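OK, long promised thread on the Gachanja kitting package, the one I've been muttering about since September. We're a small outfit that packs first aid refills for clinics and schools, and we've had it on trial for 11 weeks. Grab a coffee, I do go on. 1/

Quick bit of background for new folks (hello, and thank you for putting up with me!). Gachanja don't make an arm. They sell you the setup, the software and a person on the phone, and it all goes onto an arm you already have or lease. Ours is a Franka. 2/

Gauze, masks and small bits, on the bench: 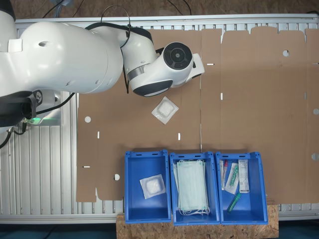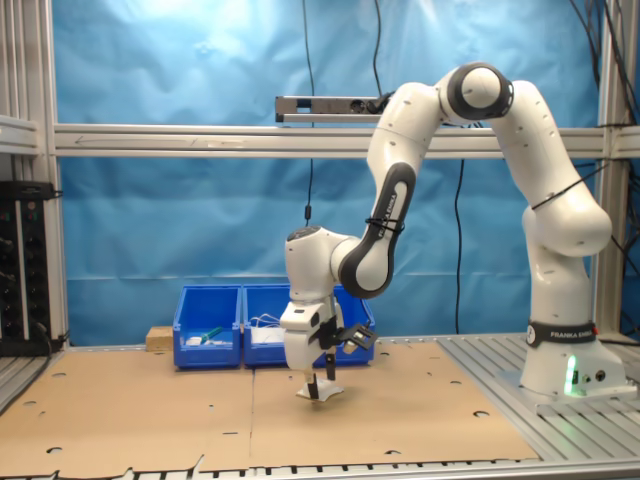
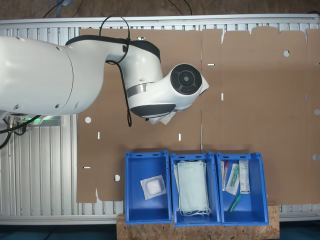
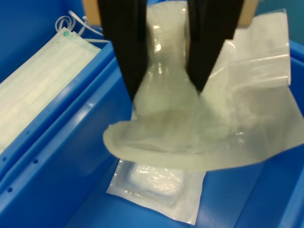 So what do you get for your money? The package is the picking software, a license for one station, two days of setup help and a year of support calls. We paid $3000 for the trial term, and that comes off the price if we decide to keep it. I thought that was pretty fair, and I'm someone who argues over the price of tape. 4/

Setup first. The quote said two days and it took us three, and I'd put most of the extra day down to me. I had not read the sheet about lighting, and I'd left a lamp on at the end of the room that made every shiny wrapper look like a little mirror. Trygve Lindholm from their support side spotted it over a video call in maybe a minute and was very kind about it. 5/

If you buy this, please read the lighting sheet. It's page 7 of the guide and it should be page 1. I've told them so, twice, and they've promised to move it. 6/

Teaching it a new item is the part I expected to hate and I ended up enjoying it a lot. You show it the thing in a few different positions, you mark where you'd like it held, you let it try, and you correct it when it makes a silly choice. A boxed item took me less time than making lunch. I taught it a roll of tape while on hold with the phone company! 7/

Soft packets are a different story. Gauze in a sealed wrapper slides, folds, and hides its own edges, and the default settings were too timid for it. Out of the box we got a lot of polite little pinches that came up with nothing. Tyra Öberg (my packing lead, far more patient than I am) spent an afternoon on the grip depth and the approach angle, and after that it was a different machine. 8/

She'd like me to pass on that you should change one setting at a time and write it down. I changed four at once on day two and we never did find out which one broke it. 9/

Masks, then. Separating a single mask from a stack is hard, and I'm not going to pretend otherwise. Ear loops catch on each other and you lift one and get three. Gachanja's own notes say stacked masks are "supported with care," which made me laugh, and after living with it I'd say that wording is about right. We've gone over to individually wrapped ones for the kits the arm packs. They cost a bit more and my blood pressure is lower. 10/

Loose plastic bags: slow. It gets there, but it takes its time deciding where to grab, and if the bag has flopped over something else you'll sometimes see it think, back off, and think again. I've learned to go do something else and stop hovering. 11/

Numbers, for the people who always ask me for numbers (Adjoa Tetteh, I see you). On our best full day it packed 138 kits with Tyra checking each one. By hand the two of us do more than that, easily, but we can't do it and answer the phone and load the van, and that's the whole reason I started looking at this stuff. 12/

Where it fell down for me was the reporting. You get a log, and the log is thorough, but it's written for somebody who builds these things. I want to open a page at the end of the day and see what got packed, what got dropped, and which item gave it trouble. Right now I export the file and Tyra makes me a chart. They say a simpler screen is on the way. I've heard that about a lot of software in my life, so I'm reviewing what I have. 13/

People have asked how it stacks up against the other two we looked at. Astine was cheaper and the demo was lovely, but they wanted us to buy their trays and only their trays, and I have a storeroom full of perfectly good bins. Sako had much nicer reporting (sigh) and a support line that kept office hours nine time zones away from me. Either could be right for you. Neither was right for us. 14/

Support deserves its own post. I've called more times than I'd like to admit, and I've had a real person on every call. Encarnación Sarmiento talked me through a software update that had frozen halfway, stayed on the line the whole time it restarted, and we ended up swapping soup recipes. You can't put that on a spec sheet but I'd pay for it. 15/

Who I'd tell to buy it: a small shop with a short list of items, an arm already on hand, and one person who likes fiddling with settings. Who I'd tell to wait: anyone whose products change every week, or anyone who needs a single mask off a stack all day long. 16/

We're keeping ours. I signed the paperwork for the full year on Friday, and the next job is the refill kits for the Lesness order, which have a foil blanket in them. Foil. Shiny, crinkly foil. I've already turned the lamp off. 17/

If you've run this on anything shiny, or you've got a grip setting for flat packets you swear by, please reply. Tyra is collecting them in a notebook and she will try every single one.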